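第7章　水まわりに腕を入れる

前章までで、読者の手元には一応動く双腕の機体があるはずである。関節は指令どおりに回り、ハンドは開閉し、手首のカメラの映像が操作用の画面に届いている。制御ソフトのDuvlowには作業のひな形がいくつも付属していて、そのなかに「トイレ」という項目があるのを見つけた読者もいるだろう。選んで実行ボタンを押せば動くのか。筆者の答えは「動くことは動く」で、この章はその歯切れの悪さを説明するためにある。

題材は便座の上げ下げである。料理や洗濯物たたみに比べて地味で、見栄えもしない。それでも選んだのは、家庭用ロボットの宣伝で「片づけ」や「見守り」といった広い言葉にくるまれている困難が、この小さな作業ではかなり裸の状態で出てくるからだ。動かす相手は蝶番でつながった板が二枚、軌道はほぼ円弧、重さも知れている。これが怪しいなら、もっと大きな約束も怪しい。

なお、本章の機体は共有工房Nillowで組んだものを前提に書く。自宅で組んだ場合も手順は変わらないが、工房の利用規約に相当するものを自分で用意しておく必要がある。動作中は部屋に入らない、停止ボタンを持つ人を一人決める、といった当たり前の取り決めのことで、家族しかいない家ほどこれが抜け落ちる。

7.1　宣伝文句を分解する

家庭用ロボットの記事を読むと、「トイレ掃除を自動化」という見出しによく出会う。中身を読むと、便器の内側をこすったのか、床を拭いたのか、便座を持ち上げただけなのかが書かれていない場合がある。掃除という言葉には、ふたを開ける、便座を上げる、ブラシを取る、こする、水を切る、ブラシを戻す、手を引く、までが全部入っている。途中のどれか一つを人が肩代わりしていても、見出しの文字は変わらない。

そこで本書では、作業の名前を動詞まで下ろして書くことにする。「トイレ掃除」とは書かず、「閉じたふたに指先を掛ける」「ふたを立てる」「便座に指先を掛ける」「便座を立てる」「手を引く」と書く。面倒だが、こう書いておけば、どこまで機体がやり、どこから人がやったかを後から言い逃れできない。

読者の多くは、最初の動詞で足止めを食う。ふたの縁は丸みがあり、つるつるしていて、指先を差し込めるすき間は思うより狭い。人間の指なら、肉がつぶれて縁になじみ、爪が引っかかり、滑れば無意識に押し直す。硬い指先にはそのどれもない。角度が少し違えば、指先は縁をこすって上を通り過ぎるか、ふたを下に押しつけるかのどちらかになる。

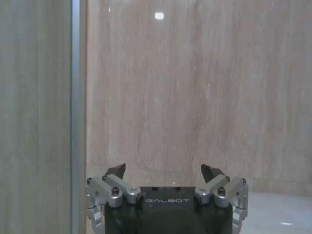 指の開き幅についても同じことが言える。仕様書には最大開口が大きく書いてあるが、便座の作業で効いてくるのは最大値のほうではない。狭い場所で開こうとしたとき、リンクの外側の張り出しが壁や便器に当たらずに済む幅がどれだけ残るかである。リンク式の指は、先端が開くにつれて根元や中間の節も動く。先端だけを見て「入る」と判断すると、節が先にぶつかる。

Nillowの共用棚には、先端の形を変えた指先の部品が箱に入れて置いてある。くさび形、丸形、溝を切ったもの、ゴムを巻いたもの。どれも誰かが「これで解決した」と言って置いていったもので、どれも別の誰かの作業では役に立たなかった。くさび形は縁の下にもぐり込みやすいかわりに、面で押さえることが苦手である。ゴムを巻けば滑りは減るが、すき間に入らなくなる。指先の選定に正解があるように書いている解説は、どの縁を相手にした話かを確かめてから読んだほうがよい。

7.2　部屋の側を調べる

機体の調整に入る前に、部屋を調べる。順番を逆にする人が多いが、筆者は勧めない。関節の制御を何日もかけて詰めたあとで、台座が扉の枠を通らないと分かるのは、かなりこたえる。

水まわりの部屋は、ロボットの研究で使われる広い実験机と比べて条件が悪い。まず狭い。次に、表面が硬くて光る。タイル、陶器、ガラス、ステンレス、めっきした金具。どれも照明を映し込み、奥行きを測るカメラに嘘をつかせる。ガラスの仕切りは、カメラによっては存在しないことになる。磨かれた壁に映った照明は、画像の上では白い物体と区別しにくい。白い便器と白い部品が重なると輪郭が消える。人間は「便器はここにあるはずだ」という知識で補って見ているのであって、目がとくに優れているわけでもない。

床も見ておく。排水口のために勾配がついた床では、台座がわずかに傾く。台座の傾きは腕の先で拡大される。水平な工房の床で取った較正値をそのまま持ち込んで、指先の位置がずれると首をかしげている例を、筆者は何度か見た。較正は作業する床の上でやり直すこと。

目地の段差も侮れない。車輪つきの台座なら、停止したつもりの位置から目地に引かれて少し動くことがある。ブレーキの性能表を眺めるより、止めた状態で腕を伸ばし、手で押してみるほうが早い。

壁についているものは一つずつ書き出す。手すり、紙の収納、コンセント、電話、シャワーのホース。機体の作業には関係がないように見えても、腕の肘や手首が通る空間を占めているからだ。とくに垂れ下がっているもの、つまりコードやホースの類は、地図の上では細い線にしかならないのに、一度引っかかると機体の力で引っ張られ続ける。Duvlowの衝突判定は、登録した形に対してしか働かない。登録していないコードは、機体にとって空気と同じである。

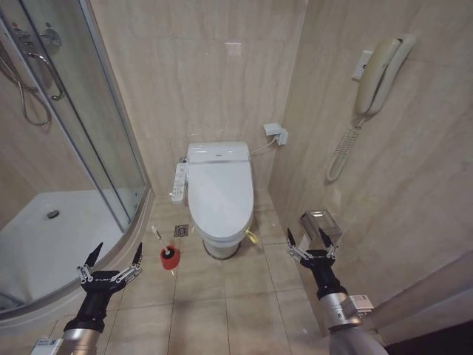 書き出しが終わったら、動かせるものと動かせないものに分ける。洗浄ブラシの入れ物やごみ箱は動かせる。動かせるなら、作業の前に部屋の外へ出してしまいたくなるが、ここで一度考えてほしい。それを出すのは誰か。人が毎回出し入れするなら、その手間は作業の一部として記録に書くべきである。片づいた部屋で撮った動画だけを見せて、片づける作業のほうを数に入れないのは、この分野で最も古くからある化粧の仕方だと思う。

筆者の勧めは、小物を残したまま始めることである。最初の数日は腹が立つほどうまくいかない。その代わり、どの小物がどの動作の邪魔をするかが分かり、出すべきものと残してよいものの区別に根拠ができる。

もう一つ、電子式の洗浄便座について。暖房や洗浄の機能がついた便座は、横に操作盤が張り出していることがある。便座を上げようとした腕が操作盤に触れれば、意図しない機能が動くかもしれない。水を噴く機械のそばで電装品をむき出しにした機体を動かすことになるのだから、便座の側の電源をどうするかは作業前に決めておく。切る場合は、切ったことも記録に書く。電源の入った便座で同じ作業ができるかどうかは、別の試験をしなければ分からない。

7.3　二本の腕は二倍の仕事をするか

双腕の機体を選んだ読者は、両手があれば片手で押さえて片手で動かせる、と考えたはずだ。間違ってはいない。ただし、狭い部屋では二本目の腕がまず障害物として振る舞う。

便器の両側に左右の腕を伸ばすと、肘が壁と台座の間で行き場をなくす。片方の腕が便座に触れている間、もう片方は邪魔にならない姿勢で待っていなければならないが、待機の姿勢に必要な空間も部屋から借りることになる。さらに、片方の腕がもう片方のカメラの視界をふさぐ。頭のカメラから見て便座がきれいに見えていたのに、腕を伸ばした途端に自分の手で肝心の縁が隠れるのは、試せばすぐに体験できる。

手首のカメラはこの問題を軽くしてくれる。指先のすぐそばから見ているので、自分の腕に隠されにくい。しかし近づくほど視界は狭くなり、縁のどのあたりを見ているのかが分からなくなる。広い壁だけが映った画面を前にして、便座が右にあるのか左にあるのか操作者が迷う、ということが起きる。頭と手首の両方を並べて表示し、操作者に見比べさせるのが今のところ無難である。両方の映像を自動で統合して判断する機能もDuvlowにはあるが、光る部屋でどれだけ信用できるかは、読者自身が確かめてから使ってほしい。取扱説明書の「対応」という語は、試験の条件まで保証していない。

片腕でできることを両腕でやらない。本章の範囲ではこれを原則にする。左右どちらを使うかは、壁の張り出しが少ない側、操作盤から遠い側で決める。利き手のような感覚で右を選ぶ人がいるが、機体に利き手はない。

7.4　九割という数字の読み方

Nillowの掲示板に、便座の上げ下げについての記録が貼られていた時期がある。試行は221回、うち成功が201回。九割を超えている。木曜の夜の集まりでこの紙が話題になり、もう実用だという声も出た。

紙の下のほうには小さな字で注が付いていた。成功とした201回のうち41回は、途中で人が台座の位置を直している。これを除くと、成功は七割そこそこに落ちる。数字を書いた人に悪気はなかったと思う。注を付けただけ誠実なほうである。それでも、集まりで口から口へ伝わったのは「九割」のほうだった。

残りの失敗についても、内訳が書かれていなかった。指先が縁に掛からなかったのか、途中まで上げて落としたのか、便座を蝶番ごとこじったのか。掛からなかっただけなら、やり直せば済む。落としたのなら音と傷の問題になる。こじったのなら、便座の交換代を誰が払うかという話になる。同じ「失敗」の一語で並べてよいものではない。

では何を記録するか。最低限、次の項目を一回ごとに一行で書く。

開始時の台座の位置と、誰がそこに置いたか。
使った腕と指先の種類。
便座とふたの開始時の状態。
人が触れたかどうか。触れたなら、何に、どの時点で。
終了時の状態。途中で止めたなら、止めた理由。
照明。昼と夜で光の映り込みが変わるため、時刻も添える。

人が触れた回を成功に入れるかどうかは、始める前に決めて紙に書いておく。終わってから決めると、ほぼ確実に自分に甘い側へ倒れる。筆者も例外ではなかった。

映像についても一言。うまくいった回の映像だけが残り、失敗した回は容量を食うという理由で消される傾向がある。消すなら逆にしたほうが役に立つ。成功の映像からは次に直すところが見えない。

7.5　相手の側に細工をする

指先をいくら替えても、制御をいくら詰めても、縁に掛からないものは掛からない。そこで多くの人が行き着くのが、便座のほうに手を加える方法である。帯を巻く、輪を結ぶ、取っ手を貼る。柔らかい輪がぶら下がっていれば、硬い指先でも引っかけるかつまむかすることができる。色を周囲と変えておけば、白い便座と淡い色の壁の間でカメラが見失うことも減る。

安上がりで、理屈にもかなっている。車いすや義手を使う人の住まいでは、引き出しや扉に帯を付ける工夫が昔から行われてきた。機械のために同じことをして悪い理由はない。

ただ、ここで何が起きているかは正確に言っておきたい。帯を付けた時点で、課題は「便座を上げる」から「帯の付いた便座を上げる」に変わっている。二つは別の課題である。後者の成績を前者の成績として語れば、掲示板の九割と同じことになる。Prunevitzの展示会でこの種の実演を見たときも、説明板には帯のことが一言も書かれていなかった。見れば分かるではないか、と係の人は言ったが、動画になり、記事になり、見出しになるうちに、帯は真っ先に落ちる。

実用の面でも、いくつか疑問が残る。布の輪は水を吸う。便座に付けた布を誰が洗うのか。汚れたら外して替えるとして、結び直した輪は前と同じ形に垂れるのか。柔らかいものは毎回違う形になる。硬い縁をつかめないという問題を、形の定まらない布をつかむ問題に置き換えただけ、という見方もできる。それでも置き換えた先のほうが易しいと筆者は判断しているが、これは経験からの見込みであり、証明はしていない。

巻く位置も悩ましい。先端に近いほど小さい力で持ち上がるが、人が座るときに邪魔になる。蝶番に近いほど邪魔にはならないが、持ち上げるのに力が要り、指先が壁や便器の付属品に近づく。輪が長ければつかみやすい反面、便座とふたの間に挟まったり、付属の金具に絡んだりする。短ければその逆になる。Radulovićの補助具のカタログには便座用の取っ手が載っており、形がしっかりしているぶん扱いやすいが、粘着で固定する型は湿気の多い部屋でどれだけもつか、筆者はまだ確かめていない。

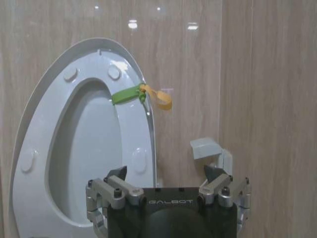
7.6　作業に入る前の準備

次章から実際の動作を組み立てる。その前に、以下を済ませておくこと。飛ばして先へ進むと、次章の手順の途中で必ず戻ることになる。

一、部屋の寸法を測り、図にする。便器と両側の壁の間、便器の前の空き、扉の枠の幅を優先する。図面や広告に載っている数字は使わず、自分で測る。

二、壁と床にあるものを書き出し、Duvlowに障害物として登録する。コードとホースは、垂れている範囲より一回り大きい箱で登録する。見た目は不格好になるが、それでよい。

三、台座を作業位置に置き、腕を縮めた状態と伸ばした状態で手首の高さを測る。差が大きければ床の傾きを疑い、その場で較正をやり直す。

四、便座とふたを手で上げ下げし、どこで重くなるか、どこで勝手に倒れ始めるかを確かめる。ゆっくり閉まる機構が付いている便座は、速く押し下げると機構を傷めることがある。機体の速度の上限は、ここで得た感触より遅く設定する。

五、帯や取っ手を付けるかどうかを決める。付けるなら、材質、位置、長さを記録の一行目に書く。付けない試験も、少ない回数でよいので先に行っておく。比べる相手がなければ、帯の効果は語れない。

六、停止ボタンを持つ人を決める。操作する人とは別の人がよい。操作者は画面に見入っていて、肘の動きを見ていない。

七、どういう状態を成功と呼ぶかを一文で書き、部屋の外に貼る。

五月に工房で講習をしたときは、七だけを後回しにした班が複数あった。理由を聞くと、成功かどうかは見れば分かるからだという。その日の終わりに、便座が上がったもののふたに寄りかかったまま指先が離れない、という状態が起きて、班の中で意見が割れた。上がっているから成功だと言う人と、手を引けていないから失敗だと言う人がいて、どちらの言い分も通っていた。結局その回は記録の欄が空白のまま残っている。

一文を書くのに迷ったら、7.1で挙げた動詞の列に戻るとよい。「手を引く」まで含めるのか、含めないのか。筆者は含めるほうを勧めるが、含めないと決めた読者も、その一文さえ貼ってあれば次章の手順をそのまま使える。次章では、ふたに指先を掛ける動作を、遠隔操作で一度、記録した軌道の再生で一度、という順に進める。機体の電源はまだ入れなくてよい。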